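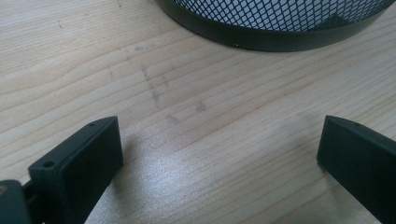
Caring for the Home, Unit 6: Tabletops and Desktops
Handout for the evening group, Predham Adult Learning Center
22 February 2021

Welcome back, everyone! Last time we spent so long on kitchen counters (my fault, I do love a good counter) that we only had a few minutes left for wooden tables, so I've written this one out more fully than usual. Please read it before you come to the practice session, and bring a cotton cloth from home if you have one to spare. An old T-shirt is fine, and so is half an old T-shirt.

Before you clean, look

Most of us come at a table with a wet cloth already in hand. I'd like you to slow down and get your eyes low, almost level with the top, with a window or lamp on the far side. Glare is a nuisance when you are trying to read at a desk, but for cleaning it's a real friend. It tells you how much shine the finish has, and smears that hide from straight above will often show up as dull patches next to it.

On a pale wood you also have to learn what is grain and what is dirt. Grain travels. It comes in long bands that bunch together and spread apart again, and if you follow one with your finger it will usually carry on for quite a way. Dirt tends to stop short, or to run across the grain as if it weren't there. Gray marks are the easiest to pick out, being a cooler color than the wood. Little dark flecks are much harder, and I have scrubbed away at a fleck for longer than I care to admit before seeing that it was part of the tree.

What sort of mark is it?

A gray smear may be dust pressed down by a hand, or pencil, or a bit of metal rubbing off something that was dragged. You often can't tell by looking, so begin with the mildest thing and work up:

Dry cloth, folded into a pad, wiped along the grain.
Cloth dampened with plain water and wrung out hard, then a dry one straight after.
One drop of dish soap in a bowl of warm water, same cloth, same wringing. Rinse and dry.
A soft white eraser for whatever is left, with very light pressure. Try it first in a corner.

Please stop as soon as the mark is gone. The gritty sponges we used on the Grorura sinks in Unit 4 should stay well away from a finished tabletop, and so should the white foam blocks, which can take the gloss off and leave you with a dull spot that shows far more than the smudge ever did.

Things that live on the table

Pen pots, wire baskets, lamps, the fruit bowl – all of them need to be lifted off. Lifted, please, and never slid! Grit collects along a bottom rim and will scratch on the way past. Turn the piece over (empty it first, I speak from experience) and wipe the base before it goes back.

Black metal mesh deserves a paragraph of its own. Dust settles in the little diamonds and a flat cloth only skates over them. Use a dry paintbrush, inside and then outside, and do it over newspaper or the sink so the dust doesn't end up on your clean wood. The smooth band at the bottom is easy, just a damp wipe and a dry one, though on black every white speck shows, and you'll want to find out whether yours is dust or a scuff. Dust comes off. A scuff you may have to live with, or turn to face the wall.

If the base feels rough, add felt dots. The Lahtinen ones in our supply drawer are thin enough that a pot won't wobble on them.

For the practice session

We'll work in pairs at the long tables in the Gitano room. Each pair will need 2 cloths, a small bowl, an eraser and a brush, and I'll bring the soap. Write down which step shifted each mark, and leave a line for anything that wouldn't move at all, so we can go over those together at the end. Unit 7 is upholstery, and for that you will want to wear something you don't mind getting covered in lint.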